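Soaking soybeans overnight vs. quick boil for homemade soy milk
Berkmont Home Cooks > Beans, Grains and Tofu
July 2018

lowtidekettle
I've been making soy milk twice a week and I'm tired of planning it the night before. My old booklet says to soak for 12 hours in the fridge. A coworker boils hers for two minutes, turns off the heat and lets them sit an hour. Does anyone here do it that way, and does it taste different?

parsnip_685
I did the quick boil for a whole winter. It works for stew. For milk I thought it came out thinner, and the skins were harder to rub off. I went back to overnight.

Grainbin
Disagree with the above. I can't tell them apart once the milk is cooked and strained. What matters more is how old the beans are. Mine from Lilside had been on the shelf a long time and stayed hard in the middle no matter what I did. The bag from Tudo was fine after seven hours on the counter.

parsnip_685
Seven hours on the counter in this weather is asking for sour beans. Mine were foamy by morning last week and I threw them out. Fridge only in summer.

Grainbin
I change the water once before bed and never had a problem. We keep the house cool though.

millrace231
Weigh them before and after. I started with 300 grams dry and had 685 after a night in the fridge, 746 when I left them until the next afternoon. The milk was no better from the longer soak, so I stopped worrying about the exact time. With the quick boil I got less than either one, but I only tried it once.

lowtidekettle
That helps, thanks. What about the beany taste? My kids complain about it.

millrace231
Grind them with very hot water — that made the biggest difference for me. Then simmer the strained milk for a good 20 minutes and stir the bottom.

parsnip_685
Agree on the hot water. I also add a pinch of salt at the end. And sort the beans before soaking. I spread them in a wide steel pan under a good light and pick out split ones and bits of stem.

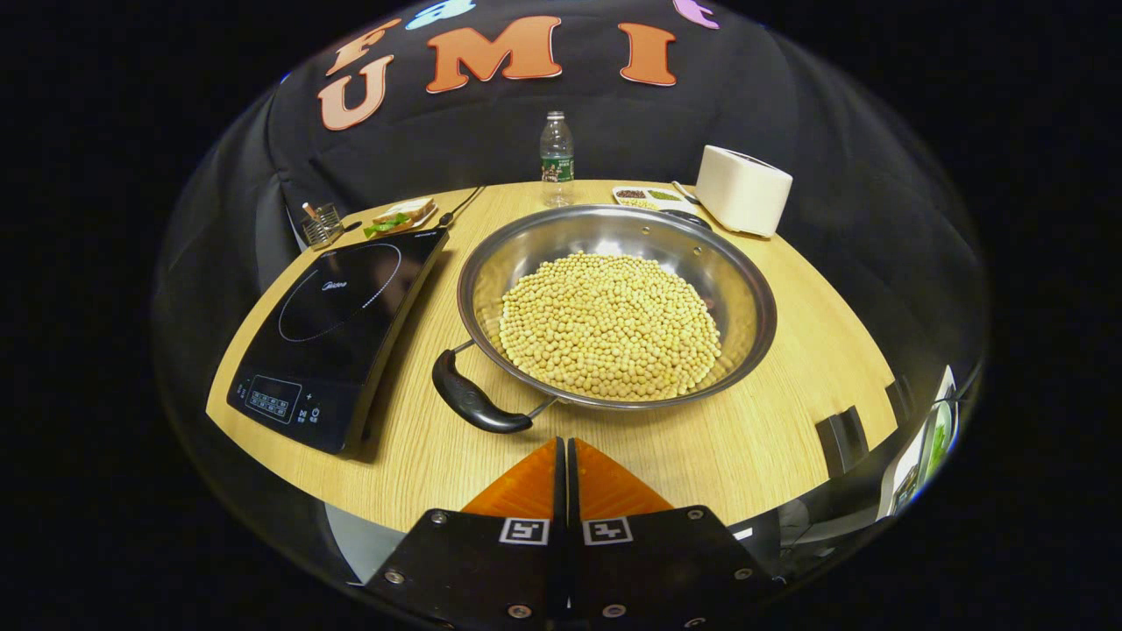

Related threads

What to do with leftover okara
Bermúdez black beans: still worth the price?
Nut milk bag or cheesecloth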